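Long thread about our robotics club project, for those who asked me how it is going. I will try to keep it in order.

We are a student club at Stikbridge. The project is named Kundov, after the street where we used to meet in July, when we had no room and no arms, only a laptop and a lot of opinions.

The task for this term: two arms must work together to put plugs into a power strip and take them out again. For a person it is a task for a child. For us it is the whole autumn.

Why two arms? With one arm the strip slides away when you push. We tried it in simulation and it slid every time. So one gripper should hold the strip and the other should insert. Then you need to decide which arm is which, and for this we had a discussion of two evenings.

I was for a fixed rule: left holds, right inserts. Gamage was for letting the program choose by where the plug is lying. Gamage won. I am still a little bit sour, but the numbers are on her side.

The numbers, because somebody will ask. Our goal is 1000 recorded demonstrations before the winter break. On the evening of 7th October we had 181. Of these, 122 are clean, meaning the plug goes fully in and no arm stops by itself in the middle.

The other ones we keep also. Fergal McGrath, our supervisor, does not let us delete failures. He wants each one with a note in the log. My most frequent note is "plug rotated in the jaws". The second most frequent is "I was too fast".

A thing I did not expect: the cords are harder than the plugs. A plug is stiff and stays where you put it. A cord pulls back, or it goes under the gripper and then the plug comes up with half of the table behind it.

So now we practice with a messy floor on purpose. Different strips, plugs of many colors, loose cords, and also things which have nothing to do with the task and must be left in peace. The arms should learn to ignore a microphone.
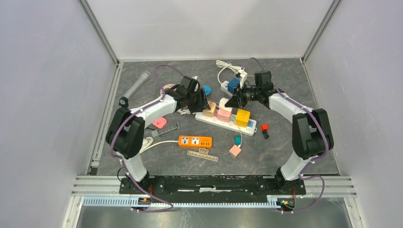
Both grippers over the work area. Center strip has three plugs in, the orange one is waiting for its turn.

Somebody in the replies of my last thread asked about the purple cables. They run along the outside of the arms in small white clips. If you build something similar, leave enough slack at the elbow! We learned this with the first set.

The next step is the match with Skistomen, the club from the other campus. Same task, same time limit, but they bring their own plugs and we bring ours. We do not see theirs before. I am more afraid of their cords.

If you study here and want to join, we need people for driving the arms and people for writing the log. You do not need to know programming. Patience is more useful, and short nails, the small plugs are terrible to pick up after each round.

Tomorrow I have the morning shift, I want to try slower closing of the jaws on the flat plugs. Will post the result here under this one, also if it is bad.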